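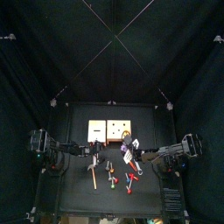

Contraventamento em estruturas leves, fio comprido. Um quadro retangular com nós articulados é um mecanismo: quatro barras, quatro rótulas, rigidez lateral nula. Qualquer força horizontal no topo transforma-o em paralelogramo, e a secção das barras não altera o resultado. A solução corrente é a diagonal, ou melhor, duas. Aquelas duas linhas finas e claras, esticadas e cruzadas em X diante do tecido preto, têm a geometria de que vou falar: elementos muito esbeltos, cruzamento um pouco à direita do centro, tração e mais nada.

Uma diagonal única tem de trabalhar nos dois sentidos. Com força da esquerda está tracionada, com força da direita está comprimida. Se for dimensionada à compressão, quem manda é a encurvadura, e a peça fica pesada. Se for um cabo, no segundo sentido simplesmente não existe.

Daí o par. Em cada instante uma diagonal puxa e a outra afrouxa. No modelo de cálculo, a comprimida é retirada. Vejo muitas memórias descritivas em que as duas ficam ativas, como barras lineares, e o esforço aparece dividido ao meio. O programa não avisa. Um cabo modelado como barra linear aceita compressão com toda a tranquilidade.

Motivo deste fio: passei parte de fevereiro a rever o reforço de uma linha de estufas da Restier. Pórticos ligeiros em tubo galvanizado, nós aparafusados com um só parafuso, portanto rótulas para todos os efeitos práticos. O contraventamento longitudinal existia no desenho. Na obra também, com outra inclinação.

A inclinação conta mais do que parece. Se H for a força horizontal no topo e θ o ângulo da diagonal com a horizontal, o esforço na diagonal é H / cos θ. A 45 graus dá H vezes raiz de dois. Em obra as diagonais estavam a 58 graus, porque alguém encurtou o módulo para deixar passar uma porta. O fator sobe para perto de 1,9.

O esforço ainda se resolve com um cabo mais grosso. A rigidez é pior. Para um cabo de rigidez axial EA num vão de largura b, a rigidez lateral é EA cos³ θ / b. O cosseno entra ao cubo: uma vez pela projeção da força, outra pela projeção do deslocamento, a terceira pelo comprimento da própria diagonal. A 58 graus, com a mesma largura, fica-se com menos de metade da rigidez que haveria a 45.

(Para os que vão responder que o módulo mais curto compensa: compensa em parte, b também diminui. Mas não ao cubo. Façam a conta com a altura fixa e θ a variar, rigidez = EA sen θ cos² θ / h. O máximo está perto dos 35 graus e a partir daí é sempre a descer.)

Cabo usado: Fluda, 5 mm, aço galvanizado. Carga de rotura na ficha: 13 kN. À primeira vista sobra muito. Para H = 400 N por módulo, o esforço na diagonal mais inclinada não chega a 0,8 kN. A verificação de resistência ocupa uma linha.

O problema estava na deformação. O E de um cabo não é o E do aço. Os fios estão enrolados em hélice e, quando se puxa, o conjunto primeiro aperta e só depois alonga. O módulo aparente é bastante inferior ao do varão maciço e depende da construção do cabo. Quem introduz no programa o valor do aço maciço obtém deslocamentos otimistas.

Há ainda o alongamento construtivo: a parte não elástica, que surge nos primeiros ciclos de carga e não volta. Um cabo novo, esticado à mão no primeiro dia, está bambo passado pouco tempo sem que nada tenha cedido. Ou se compra pré-esticado, ou se marca uma visita para reapertar. No caderno de encargos não constava nenhuma das duas coisas.

Sobre a pré-tensão. Sem ela, a estrutura tem uma folga em torno da posição neutra: desloca-se livremente até um dos cabos esticar. Em estufas isto traduz-se em batimento ao vento, furos ovalizados nas chapas de ligação e filme plástico rasgado junto aos nós. Os danos aparecem longe da causa, e a causa demora a ser procurada.

Com pré-tensão moderada, enquanto a diagonal em alívio não perde a tração instalada, as duas contribuem para a rigidez. Nesse intervalo o modelo com dois elementos ativos está certo. Fora dele, não. A pré-tensão define a fronteira entre os dois regimes, e convém que essa fronteira fique acima da ação de serviço.

Pré-tensão em excesso também se paga. Os montantes levam a componente vertical das diagonais antes de haver vento algum, e a 58 graus essa componente é a maior das duas. Em tubo de parede fina, com furos a meio, é preciso verificar. A Laurinda Marinho apanhou isto na revisão – eu tinha verificado o montante só com a ação exterior. Corrigido, passava, mas com uma margem que já não me agradava.

Medição da tração. O esticador Mesov que vinha com o lote tem rosca direita e esquerda e nenhuma escala. Contar voltas dá o encurtamento imposto, e só há força depois de absorvida a folga inicial, que ninguém conhece. Em cabos curtos o erro é enorme. Usámos um tensiómetro de três pontos, com a devida calibração para o diâmetro. Bater no cabo e ouvir a frequência também funciona, desde que o comprimento livre esteja bem definido.

E aqui entra o cruzamento. Se os dois cabos se tocam no centro do X, o comprimento livre deixa de ser o da diagonal inteira e a frequência medida não corresponde à fórmula. Ou se afastam os planos com um espaçador, ou se mede outra coisa. O contacto direto também gasta o galvanizado. Num varão resolve-se com um anel central; num cabo, desvia-se um deles alguns milímetros na fixação.

Fixações: o eixo da diagonal deve passar pelo encontro dos eixos das barras. Quando não passa, cria-se um momento igual à força vezes a excentricidade, e é o tubo que o recebe. As abraçadeiras montadas "um palmo abaixo, para dar jeito à chave" são o caso típico. Um palmo é uma excentricidade muito grande num tubo pequeno.

Perguntaram-me pelo folheto da Xie, que propõe contraventar só os módulos de topo. É prática comum e está correta, desde que as madres levem a força até lá e as ligações das madres estejam calculadas para isso. Em estruturas compridas há também a temperatura: dois módulos rígidos, um em cada extremo, e tudo o que está no meio a querer dilatar. Prefiro um módulo contraventado perto do centro.

O que ficou decidido nas estufas: porta mudada para outro módulo, diagonais repostas a 45 graus, cabo igual mas pré-esticado, fixações levadas ao nó, reaperto previsto no plano de manutenção. O cabo mais grosso que constava da primeira proposta foi retirado. A Clementina Sampaio, do lado do dono de obra, pediu a comparação de custos e a mudança da porta saiu mais barata.

Errata ao post da rigidez: b é a distância entre eixos dos montantes, não o vão livre entre faces. Em tubo pequeno a diferença é irrelevante, mas já recebi duas mensagens sobre isso.

Falta tratar o efeito de diafragma do filme plástico. Não o contabilizo. O filme muda-se, rasga-se, relaxa com o calor, e há dias em que está enrolado.

Publicações relacionadas
Encurvadura em tubos com furos a meio: o que a secção líquida não conta
Esticadores sem escala e a fé no número de voltas
Madres contínuas ou simplesmente apoiadas
Excentricidades em abraçadeiras: três casos de obra
Ler uma ficha técnica de cabo até ao fim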